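Rinon - recettes et notes de boulangerie, version texte

LISEZMOI, mis à jour le 10 février 2015

C'est quoi
Un dépôt de recettes de pain et de petites choses à mettre autour. Fichiers texte, un par recette. Pas d'appli, pas de compte à créer. On ouvre, on lit, on cuit.
Commencé en juillet dans un cahier, recopié ensuite à la main. Donc coquilles. Si une quantité parait folle, elle l'est sûrement, merci de signaler.

Contenu
pains/ : miches, petits pains ronds, pain de mie
levains/ : seigle, blé, et le levain dur (pas fini)
legumes/ : garnitures, surtout poivrons et oignons
tables/ : conversions, hydratation, temps de pousse
vrac/ : tout le reste, à trier un jour

Format d'une fiche
Première ligne le nom. Deuxième ligne le rendement. Ensuite les ingrédients, un par ligne, quantité d'abord, unité en grammes. Une ligne vide, puis les étapes.
Pas de tasses ni de cuillères pour la farine. Pour le sel non plus. Pour l'huile je tolère.
Encodage UTF-8. Les vieux fichiers de vrac/ sont encore en latin-1, les accents sautent, je sais.

Recette de base (pains/ronds.txt)
500 g de farine de blé
300 g d'eau, moins si la farine est jeune
5 g de levure sèche
9 g de sel
un filet d'huile
Mélanger, laisser tranquille une demi-heure, pétrir. Pousse à couvert jusqu'à ce que ça double. Diviser, bouler serré, deuxième pousse plus courte. Four à 220, baisser si ça colore trop vite. Sortir quand le dessous sonne creux. Grille, pas de torchon par dessus sinon la croute ramollit.

Version grande tablée : 800 g de farine, le reste au prorata (voir tables/prorata.txt). Ne pas doubler la levure, allonger la pousse.

Variante au lait : remplacer la moitié de l'eau. Croûte plus tendre, colore plus. Surveiller.

Variantes poivron
Dans legumes/. Le vert reste croquant et un peu amer, à griller avant de l'incorporer. Bien égoutter, sinon la pâte devient impossible. Le rouge rend encore plus de jus. Pas essayé le jaune.

Nommage
minuscules, pas d'accents, tiret bas entre les mots. fladetti_oignon.txt et pas Fladetti Oignon (final).txt. Fladetti c'est le nom maison de la galette plate, ne pas chercher dans un dictionnaire.
Les branches : entwistle pour les recettes anglaises à vérifier, nolo pour tout ce qui est sans levure. On fusionne quand quelqu'un a cuit au moins une fois.
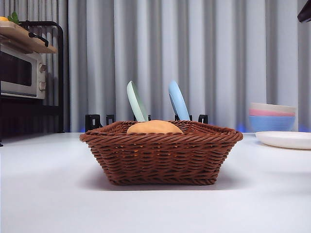
Petit pain rond, corbeille tressée.
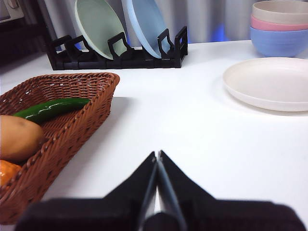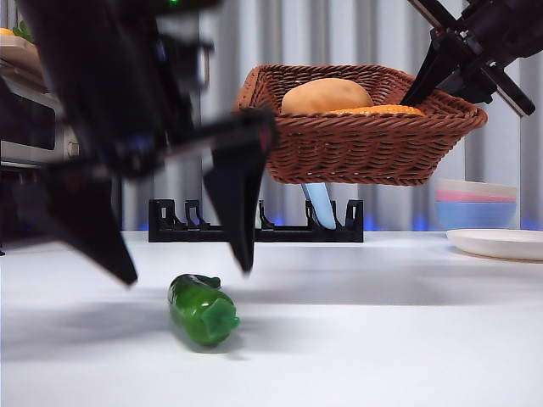 Problèmes connus
- tables/pousse.txt : les temps supposent une cuisine à 18 degrés. En été tout va plus vite, pas encore de colonne pour ça.
- pains/mie.txt : manque la taille du moule. Je l'ai notée quelque part.
- deux fiches de focaccia qui se contredisent sur l'huile. La deuxième est la bonne. Je crois.
- le script de conversion plante si la ligne contient une virgule au lieu d'un point. Remplacer a la main en attendant.
- levains/dur.txt s'arrete au milieu d'une phrase, suite à venir

Contribuer
Une fiche par envoi. Dire quel four (gaz, électrique, chaleur tournante) et quelle farine, avec le type. Sans ça on ne peut pas comparer. Pas de recettes recopiées d'un livre, même reformulées.
Corrections d'orthographe bienvenues, groupées si possible.

Licence
Faites-en ce que vous voulez, citez Rinon si vous republiez l'ensemble. Les tables sont libres, aucune mention demandée.

À faire
index par farine
finir levain dur
convertir vrac/ en UTF-8
relire les quantités de sel partout, surtout dans entwistle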